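Does a standing desk help you study? Report on our term project

Group: Sarla Kashyap, Daichi Ebihara, Kevser Sarıgül
Supervisor: Efthymia Lambrakis

1. Why we chose this

The library bought a set of standing desks from Oei last year and put up a notice saying that students who stand "concentrate better and remember more". No source was given. We asked at the front desk and were told the wording came with the delivery. We wanted to see whether we could find any sign of the effect ourselves, and I will say now that I did not expect to.

2. What we did

We recruited students by email and by asking in the canteen. Each one read a short text, either sitting or standing, and then answered a set of questions on it. A few days later they came back and did the same with a second text in the other position. In the end we had 261 usable score sheets. We had hoped for 1,000, a number we put in the proposal before we had tried to get a single person to turn up twice.

The texts were both from the same magazine and were meant to be equally hard. They were not. The one on canal locks got lower marks from almost everyone, whatever position they read it in. We swapped the order halfway through to balance this out, which helped a bit, but it should have been tested first.

3. Results

Standing and sitting scores were so close that we can't tell them apart. Kevser ran the comparison twice and Zhiqiang Yu from the year above checked her spreadsheet, finding one column pasted in the wrong place. Fixing it moved the averages slightly towards sitting, but not by enough to mean anything.

People did say they felt more awake when standing. I don't give this much weight. They could all see the notice on the wall, and several repeated it back to us nearly word for word. If you tell someone a desk makes them alert and then ask whether they feel alert, you have mostly measured the notice.

4. Problems

Four students told us afterwards that they had leaned on the desk or hooked a stool over with one foot. We kept their scores in. Taking them out makes no difference we could find.

We did not control for time of day. Morning slots filled up with keen first years and the late ones with people who had been promised a biscuit. Daichi thinks this evens out. I think we have no idea. 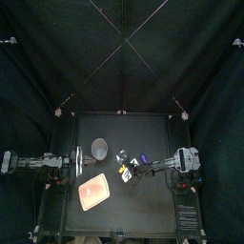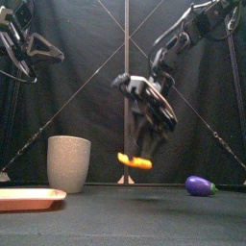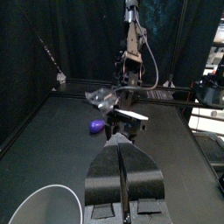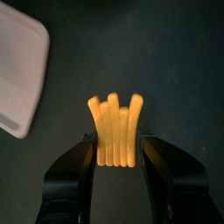 5. What we would say to the library

The notice should come down, or the library should ask Oei where the claim comes from. We wrote to them in April and got a brochure. It has 2 graphs in it, neither with numbers up the side.

None of this shows that the desks are useless. Some people like them, and one student with a bad back said she would not use the library without them. That seems a good enough reason to keep them. It has nothing to do with memory, though, and our study was too small and too untidy to rule out a slight effect in either direction.

If another group takes this on, they should test the texts beforehand, cover up the notice and fix the time slots. The score sheets are in the blue folder in the project room, and Kevser has the corrected spreadsheet.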